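Jekinard Small Parts Price List

12 shares
4 comments

README

What's in it

Jekinard is a list of prices that hobbyists say they paid for small electronic parts: resistors, capacitors, switches, connectors and the odd sensor. It has 2,207 rows. The older version claimed 3,000, but that figure counted every duplicate, every blank line and a long run of test entries. I've taken those out and I'd be wary of any copy that still uses the bigger number.

Where the rows came from

There are 3 sources, and they aren't equally good.

Ollero: a swap forum. Members typed in what they paid, often months later and from memory. Prices end in a suspicious number of zeros.

Gamage: scanned receipts from a parts counter. The best of the lot, though the colour of the ink defeats the scanner now and then and an 8 turns into a 3.

Odo: an export from a stock-keeping app. Tidy to look at. The app fills in a price when the user leaves it blank, and the export doesn't say which ones it filled in. I don't trust it and neither should you.

Columns

part: free text, spelled however the person spelled it
source: ollero, gamage or odo
price: in dollars, tax included (supposedly)
pack_size: how many in the bag
month: the month only, no year
note: mostly empty, sometimes rude

About the month column. People have used it to argue that parts get dearer in May. You can't show that from this file. Without a year, a May row could be from any May at all, and Gamage's receipts bunch up there anyway.

Cleaning

I merged spellings by hand where I was sure and left them alone where I wasn't. 70 rows have a pack size that makes no sense next to the price. They're still in, marked "check" in the note column. Delete them if you like — I'd sooner you looked first.

Nothing has been adjusted for inflation. An earlier README said it had been. I went looking for the script and never found one. 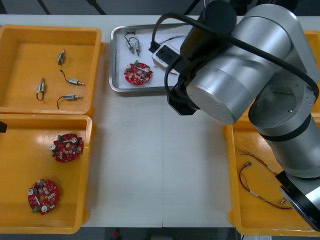
2 min read

Sorting by part

Small parts laid out in trays make sense to anyone standing over them. The same parts in a spreadsheet don't. "Cap" might be a capacitor or the plastic top off a switch, and I found both. Before you group by part, read through the raw names, all of them. It takes an evening.

What I wouldn't use it for

Insurance claims. Working out what a shop "should" charge. Any average across all sources, which mixes receipts with guesswork and gives you a number with two decimal places and no meaning.

Comparing pack sizes within Gamage seems fair enough. That's as far as I'd go.

Licence

Free to copy and change. If you pass it on, keep the "check" marks and the source column in.

Known problems

Quotation marks in the note column break some importers. Semicolons too, in the Ollero rows only. Fix pending.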